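格子的大本领:从桌布一直讲到地球

小小探索屋 · 生活里的数学 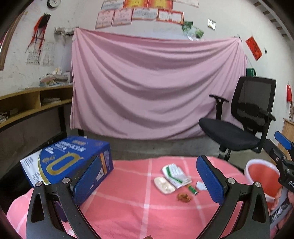

图1:粉色桌布上的白色格子,旁边放着一个蓝色的大纸盒。

你今天见过几种格子?作业本里有,浴室墙上的瓷砖有,纱窗凑近了看也有,衣柜里说不定还挂着一件格子衬衫。格子实在太常见了,常见到大家很少停下来想一想:横着几条线,竖着几条线,交叉到一起,怎么就变得这么有用呢?

这一篇就专门讲格子。我们会从一块布讲起,然后去看瓷砖、棋盘、草地、考古工地,最后飞到高处看看整个地球。中间有几个动手的小实验,准备好铅笔和一张方格纸,读到哪里做到哪里就行!

一、布是怎么“长”出格子的

先找一块布,棉布手帕或者旧床单都可以,再拿一个放大镜。把放大镜凑上去,你会看到许多细细的线,有的竖着走,有的横着走,一上一下地互相穿过。

竖着的线叫“经线”,横着的线叫“纬线”。织布的时候,先把经线一根根绷紧排好,再让纬线从中间穿过去:从第一根上面过,从第二根下面钻,再从第三根上面过,再从第四根下面钻……到头了就折回来,这次上下刚好反过来。这种最简单的织法叫“平纹”。

所以说,就算是一块纯白的布,里面也藏着密密麻麻的格子!

那有颜色的格子又是怎么来的呢?一种办法是先把线染好颜色再织。比如经线里排几根白的,再排几根红的,纬线也照这个顺序来。白线碰到白线的地方是白色,红线碰到红线的地方是红色,白线和红线交叉的地方呢,一个小点红、一个小点白,离远了看,眼睛把它们混在一起,就成了粉红色。两种颜色的线,织出了三种颜色的布,是不是很划算?

另一种办法是先织好布,再把格子印上去,就像盖一个很大很大的印章。想知道家里的格子布是织的还是印的,可以翻到背面看看。织出来的格子,正面背面通常差不多清楚;印上去的格子,背面常常会淡一些。不过有的布很薄,颜料会透过去,这时候就要用放大镜仔细看线本身的颜色了。

【动手试试】纸条编织
准备两种颜色的彩纸,都剪成一厘米宽的纸条。把一种颜色的纸条竖着并排摆好,上端用胶带粘在桌上。另一种颜色的纸条横着穿,一上一下,穿好一条就往上推紧。穿完以后你会得到一块像棋盘一样的“纸布”。再试试“上两根、下两根”,而且每一行都往旁边挪一根,看看会出现什么?会出现斜斜的纹路!牛仔裤上的斜纹就是用类似的道理织出来的。

二、为什么瓷砖大多是方的

来到浴室,抬头看看墙。铺瓷砖有一个很严格的要求:不能留缝隙,也不能叠在一起(砖和砖之间那条细细的填缝不算)。用数学家的话说,这叫“密铺”。

如果只准用一种图形,而且每条边一样长、每个角一样大,那么能做到密铺的图形有哪些呢?三角形、正方形、六边形,就这三种,再也没有别的了!

道理在角上。想象几块砖的尖角碰到同一个点,它们绕着这个点正好转一整圈,一整圈是360度。

正三角形的角是60度,六个凑在一起,60乘6等于360,刚刚好。
正方形的角是90度,四个凑在一起,也刚刚好。
正六边形的角是120度,三个凑在一起,又是刚刚好。

再看正五边形,它的角是108度。三个放一起是324度,还差36度,留下一条尖尖的缝;放四个呢,432度,超过了,挤不进去。正五边形就这样被淘汰了。

边再多一些行不行?正七边形、正八边形,角都比120度更大,两个放一起不够一圈,三个放一起又太挤,所以也不行。

不过,要是允许两种图形搭伴,花样就多起来了。正八边形旁边配上小正方形,就能严丝合缝地铺满地面,很多老房子的走廊里都能找到这种图案。下次走进一栋老楼,记得低头看看!

那为什么三种里面,正方形用得最多?它好切,好量,好装箱。一间屋子的墙角大多是直角,正方形的砖往墙角一放,正好贴住。如果换成六边形,靠墙的地方就会留下一排锯齿形的空当,得把砖切开才能补上。

蜜蜂选了另外一种。蜂巢里的小房间是六边形的,围出同样大的地方,六边形用的墙最短,蜂蜡也就用得最省。蜜蜂的房间不用贴着直角的墙角,六边形对它们来说再合适不过了。

三、格子能帮你找地方

现在把一张方格纸放在面前,随便点一个小点,然后打电话给你的朋友,让他在自己的方格纸上点出同一个位置。你会怎么说?

“在中间偏左一点点,再往上一点点……”这样说,朋友肯定点不准。

可是如果你说“从左往右第四格,从下往上第七格”,他一下子就能找到。两个数,一个管左右,一个管上下,合起来只指向一个地方。这样的一对数叫做“坐标”。

其实你早就会用坐标了。电影票上写着“6排9座”,6和9就是一对坐标。教室里说“第三组第二个同学”,也是坐标。国际象棋的棋盘横着标字母、竖着标数字,棋手写下“e4”,全世界的棋手都知道是哪一格。

围棋更有意思。国际象棋的棋子放在格子里面,围棋的棋子却放在线和线的交叉点上。围棋棋盘横竖各有19条线,交叉点一共是19乘19,等于361个。同样是格子,一个用“空”,一个用“点”,玩法完全不同。中国象棋的棋子也是放在交叉点上的,不信你去摆一盘看看。

【动手试试】藏宝图
两个人一起玩。每人画一个横十格、竖十格的大方格,横着标1到10,竖着标“甲乙丙丁戊己庚辛壬癸”。每人偷偷选三格画上宝箱,然后轮流猜:“丙5!”“没有!”“庚2!”“找到啦!”先找齐对方三个宝箱的人获胜。玩几轮以后,试着想一想,怎么猜才不会漏掉地方?有的同学会一行一行地扫过去,有的同学喜欢隔一格猜一格,把你们的办法写下来比一比。

四、用格子量一片叶子

长方形的面积很好算,长乘宽就行。可是一片树叶呢?它的边弯弯曲曲,有的还带小锯齿,尺子拿在手里都不知道往哪儿放。

格子来帮忙了!

把叶子平放在方格纸上,每个小格的边长是一厘米,那么一个小格的面积就是一平方厘米。用铅笔沿着叶子描一圈,把叶子拿开,接下来就可以数了。

第一步,数一数完全在里面的整格。
第二步,数一数只占了一部分的格子。
第三步,把不满一格的都当作半格,再和整格加起来。

举个例子,莱尼在公园里捡到一片很大的梧桐叶。他数出来整格有70个,不满一格的有26个。26个半格相当于13个整格,70加13等于83,所以这片叶子的面积差不多是83平方厘米。

你可能会问:不满一格的有大有小,全都算成半格,会不会太马虎了?这个问题问得好!有的格子只被占了一个小尖角,有的格子几乎被占满了,加在一起,多的和少的会互相抵消掉一大部分。如果你还想更准,就换成更小的格子,比如边长半厘米的。格子越小,边上那些“说不清”的部分就越少,答案也就离真正的面积越近。

把一个弯弯的东西切成很多很多小块,再把小块加起来,这个主意非常厉害。等你上了高中和大学,会在一门叫“微积分”的学问里再遇见它。

你还可以量量自己的手掌或者脚印。把自己和爸爸妈妈的手掌都描下来,猜猜他们的手掌面积是不是你的两倍?先猜,再数,看看谁猜得准。

五、草地上有多少朵蒲公英

春天的草地上开满了蒲公英,黄灿灿的一片。要是有人问你一共有多少朵,你打算一朵一朵数吗?数到后面,肯定忘了哪朵数过、哪朵没数过。

研究植物的人有一个好办法。他们用四根木条或者绳子围成一个正方形的框,边长一米,放到草地上,只数框里面的。这个框叫“样方”。数完一处,换个地方再数,多数几处以后求平均。

假设一块草地的面积是1000平方米,你在十个不同的地方放下样方,数出来平均每平方米有3朵蒲公英,那么整块草地上就可以估计有3000朵。只数了十个小方块,就能知道一大片草地的情况!

不过有一条规矩一定要遵守:放样方的时候不能偷懒,也不能偏心。如果专挑花多的地方放,算出来的数会太大;如果专挑路边光秃秃的地方放,算出来的数又会太小。比较公平的做法是先给草地画一张带坐标的地图,再用抽签决定去哪几个格子。看,前面学的坐标在这里又用上了。

样方也能用来数海边礁石上的贝壳,数树干上的地衣。要是做鱼、鸟这种会跑会飞的动物,就得换别的办法了,因为它们不会乖乖待在框里等你来数。

六、考古学家也要画格子

挖宝贝之前,考古学家要做的头几件事里就有画格子。他们在地面上量好距离,钉上小木桩,拉起细绳,把整片工地分成一个个正方形。这样的正方形叫“探方”,常见的大小是长五米、宽五米。

探方和探方之间会留下一条窄窄的土墙不挖,叫“隔梁”。隔梁可以当小路走,更重要的是,它的侧面会露出一层一层的土,像切开的千层蛋糕。一般来说,下面的土层比较老,上面的土层比较新。考古学家看着这些土层,就能知道哪件东西埋得早,哪件东西埋得晚。

每件东西挖出来的时候,都要记下它在哪个探方、离两边各有多远、埋得有多深。左右一个数,前后一个数,深浅再加一个数,一共三个数,这就是“立体的坐标”。

为什么要记得这么仔细呢?想想看,一只破碗单独放在架子上,只能告诉我们“这是一只碗”。可要是知道它旁边有一圈烧过的石头,还有几块鱼骨头,我们就可以猜到,很久很久以前有人在这里生火做饭,说不定吃的就是烤鱼。位置本身也是一条线索,东西一旦挖走,这条线索就只能靠记录保存下来了。

七、屏幕里的小方格

屏幕上的照片也是格子拼成的,你相信吗?

把一张数码照片放大,再放大,一直放大到不能再放大,你会看到许多颜色各异的小方块。每一个小方块叫一个“像素”。每个像素只有一种颜色,可是许许多多像素紧紧挨在一起,从远处看就成了小猫、大海或者你的笑脸。

如果一张图片宽300个像素、高251个像素,那么它一共有多少个像素呢?用乘法:300乘251,等于75300个。一张不算大的小图片,已经有七万多个小方格了!要是宽和高都有1000个像素,那就是整整一百万个。

电脑怎么记住每个小方格的颜色?它给每个像素记下三个数,分别表示红光、绿光和蓝光有多亮。三种光都最亮,就是白色;三种光都不亮,就是黑色;红光最亮,绿光和蓝光稍微暗一些,就变成了粉色。

这种“用小块拼大图”的做法,比电脑早了很多年。古时候的工匠用小石子和小块玻璃拼成马赛克画,装饰地面和墙壁。绣十字绣的人也是照着格子图,一格一针地绣出花朵和小鸟。

【动手试试】人工打印机
你当“电脑”,朋友当“打印机”,两个人中间竖一本书挡住。你先在十乘十的方格纸上涂一幅简单的图,比如爱心或者小鱼,然后一行一行地念出来:“第一行,白白黑黑白白黑黑白白。”朋友一边听一边涂。念完以后把书拿开,看看两幅图一样不一样。如果错了,找一找是从哪一格开始错的。
念累了吗?那就发明一种省力的念法:“两白两黑两白两黑两白。”意思一点没变,话却短了。这就是给图片“压缩”的一种办法,你刚刚自己发明了一遍!

八、把小画变成大画

想把一张小卡片上的恐龙画到大海报上,光靠眼睛看,很容易画成头大身子小。画家们早就有对付它的妙招,名字叫“方格放大法”。

先在小图上轻轻画好格子,每格边长一厘米。再在海报上画同样多的格子,每格边长五厘米。然后一次只看一个小格:这一格里有什么线?从格子的哪条边进来,又从哪条边出去?照着画到对应的大格子里。画完一格再画下一格,最后把辅助的格子擦掉,一只大恐龙就出现了。

小提醒:长度变成了原来的5倍,面积可就变成了原来的25倍,涂颜色的时候要多准备一些颜料哦。

有没有想过,如果故意把大纸上的格子画得歪歪扭扭会怎样?试试把正方形换成又长又扁的长方形,或者换成一圈一圈弯弯的格子。你的恐龙会变胖、变瘦,或者像照哈哈镜一样弯起来,特别好玩!

九、城市里的格子和地球上的格子

一千多年前,唐朝的都城长安就是一座“格子城”。笔直的大街横竖交错,把城市分成一块一块的“坊”,人们就住在坊里。诗人白居易登高看长安,写过一句诗:“百千家似围棋局,十二街如种菜畦。”意思是,千家万户排得像围棋盘,一条条大街整齐得像菜地。你看,古人看见大城市,想到的也是格子。

格子城市有个好处:容易认路。只要知道往东走几条街、往北走几条街,就能走到目的地。可是也有一点不方便,从一个角走到斜对面的角,没有斜着的近路,只好沿着边一段一段拐过去。有趣的是,只要你一直朝着目的地的方向走,不往回绕,先拐弯还是后拐弯,走的总路程都一样长。拿出方格纸画几条路线数数看,是不是这样?

再飞高一点,飞到能看见整个地球的地方。地球仪上画着横线和竖线,横着一圈一圈的叫“纬线”,从北极连到南极的叫“经线”。咦,经线和纬线,这不就是织布时候的那两个名字吗?没错!在汉语里,竖的叫经,横的叫纬,从织布机一直用到了地球上。

地球上当然没有真的线,你坐船经过赤道的时候,也不会看到海面上有一条绳子。这些线是人们想出来的,画在地图上,好用两个数说清任何一个地方。手机导航能找到你,靠的就是经度和纬度。

不过,地球是圆的,地球上的格子就有点调皮。在赤道附近,它们看起来很像正方形;越往北极或者南极走,经线和经线靠得越近,格子就越来越瘦;到了极点,所有的经线都碰到了一起,格子变成了尖尖的三角形。要想把这些格子平平整整地画到一张纸上,总得拉长一点、压扁一点。有些世界地图把格陵兰岛画得快和非洲一样大,其实非洲的面积是它的十几倍呢!

【动手试试】橘子地图
请大人帮忙,用笔在橘子皮上画出经线和纬线,再小心地把橘子皮剥下来,尽量剥成一整块。然后试着把它压平。是不是怎么压都会裂开?画地图的人遇到的就是这个难题。橘子不要浪费,剥好就可以吃了!

格子小词典

经线:织布时竖着的线;地球仪上连接南极和北极的线。
纬线:织布时横着穿过去的线;地球仪上横着的一圈一圈的线。
密铺:用图形铺满一个平面,没有缝隙,也不重叠。
坐标:用来说明位置的一组数。
样方:调查植物时用的方框,只数框里面的。
探方:考古工地上划分出来的方块。
像素:组成数码图片的小方格。

留给你的问题

一、用一种普通的长方形砖,能不能密铺?平行四边形呢?随便画一个四条边都不一样长的四边形,剪出许多个一模一样的,试试能不能拼满桌面。(小提示:先把其中一个转半圈,再拼上去。)

二、横三格、竖三格的大方格里,一共能找到多少个正方形?别忘了,两格乘两格的也是正方形,最大的那个也要算进去。

三、家里有没有一种格子是这篇文章没有提到的?把它画下来,写上它在哪里、有什么用,带到学校和同学交换着看。

第二题的答案:小的9个,中的4个,大的1个,一共14个。

更新日期:2025年6月30日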